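Getränkekühlschrank in Skundow neu eingeräumt

Der Kühlschrank im Vereinsraum Skundow hat jetzt Schienen, in denen die Dosen von selbst nach vorn rutschen. Cola steht in der Mitte links, die grünen Flaschen stehen oben rechts. Die übrigen Fächer füllen wir nach der Lieferung auf – bitte bis dahin nichts umstellen. Eine Dose kostet weiter 2 Euro.

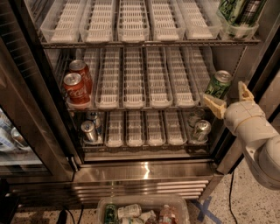
Aus Fimholm kam die Bitte, auch Wasser ohne Kohlensäure zu bestellen, im September sei es zu schnell weg gewesen.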